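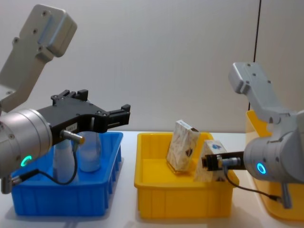 The cable routing on the two-arm sorting cell at Endulton has been revised, and this message replaces the guidance circulated to the list in October. Sites are asked to compare their own cells with the new arrangement before the next service visit. At the left gripper the cable leaves the connector pointing down, hangs in a curve in front of the blue bin, and returns to the wrist. The loop must stay free of the bin rim through the full working range of the arm. The same check applies to the right gripper, whose cable droops past the front of the far yellow bin.

On Monday, February 12, 2018, the Kasprzak site wrote:

> Our left gripper has lost its signal 6 times on the long reach to
> the center bin. The connector was reseated each time and the fault
> came back within the shift. The October guidance gives a loop length
> of 228 mm. Is this still correct, and should the cable be tied to
> the gripper body?

The figure of 228 mm is withdrawn. Please allow a further 40 mm, measured with the wrist turned to its limit. The cable should not be tied to the gripper body. Any existing ties at that point are to be removed with the cell powered down and locked out.

After refitting, run 16 slow cycles with the bins empty and watch the connector throughout. If the signal drops again, replace the cable and return the old one to the Ponusel workshop, marked with the site name and the arm it came from.

Sites using the older Fleltano brackets should reply to the list before making any change. A separate routing is being prepared for them.

Cell Maintenance Office, Endulton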